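Progress report to the Nautiyal Fund, April 2020
Prepared by Jyoti Uniyal, Brostanwood Community Bakery Scheme

You asked for a plain account of where the money has gone and whether the scheme is doing what the application said it would. I wasn't the author of that application, and I have doubts about parts of it, so please read what follows with that in mind.

## Premises

The lease on the unit at Clandoleck was signed in November, later than planned. The landlord wanted a second surveyor's visit and we paid for it. The drains have been relined, the extractor fan passed its check, and the wiring for the ovens is in. Satish Gautam handled the builders and kept them to the price they first gave, apart from an extra for the floor drain.

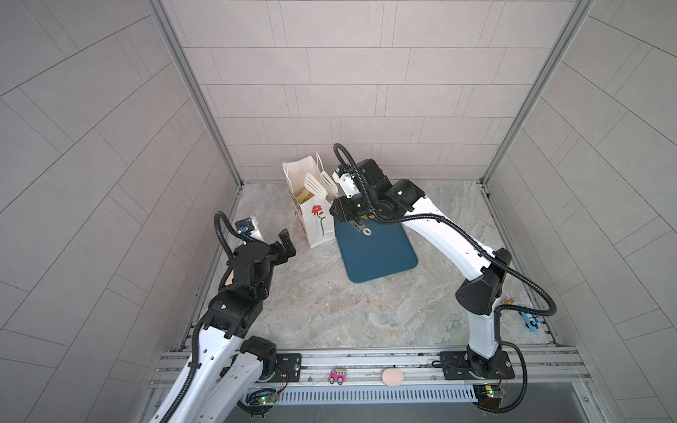 The application claimed that the unit would be "fully self-supporting" within a year of opening. I can't find the working behind that claim. The rent was entered at last year's rate, and no line was put in for waste collection. Neelam Joshi has redone the sums with both included, and the result is a gap that sales to cafés will not close unless we put prices up.

## Spending

| Item | Spent (£) |
|---|---|
| Drains and floor | 3000 |
| Second survey and legal fees | 1448 |

Oven payments are not in the table. The supplier, Ultia, has sent two invoices that don't agree with each other, and I have asked Neelam not to pay either until they do. They tell us the difference is a delivery charge. It may be, but there was no delivery charge in the quote.

## Training

Six trainees started the course and six are still on it. I'd be careful with that figure. They were chosen by interview from people who already baked at home, so it tells us very little about how the course would suit the people the fund had in mind, who have been out of work for a long time and may never have used a proving drawer. Montserrat Pacheco, who teaches the course, doesn't share my worry and thinks confidence with dough comes quickly to anyone. We have agreed to differ until the next intake.
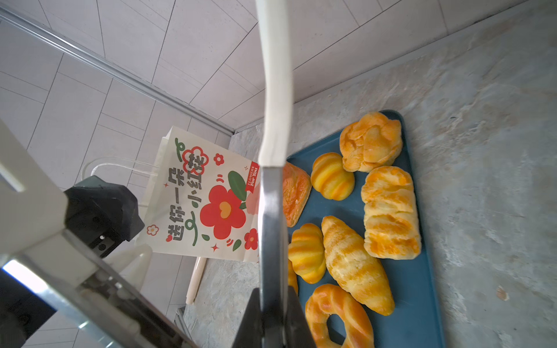 The range is the other thing we argue over. Ainhoa Benítez wants to sell mostly sweet and laminated goods to cafés, on the grounds that they fetch more per piece than a plain loaf. I'm not convinced. A mixed tray with a big craggy bun, a striped twisted roll and a flaky rectangular pastry on it looks well on a counter, but each shape needs its own handling and its own timing, and the hours went into the application as if every piece took the same. Until we have logged a full month of bench time by product, I would treat the margin figures as guesswork.

## What we are asking for

- Agreement to move the oven payment into the next quarter.
- A decision on whether the fund will accept a different target for café sales – the old one was set before anybody had spoken to a café.
- Permission to recruit the next trainees through the job centre, without the baking question on the form.

Neelam will send the bank statements separately, along with both Ultia invoices and the original quote.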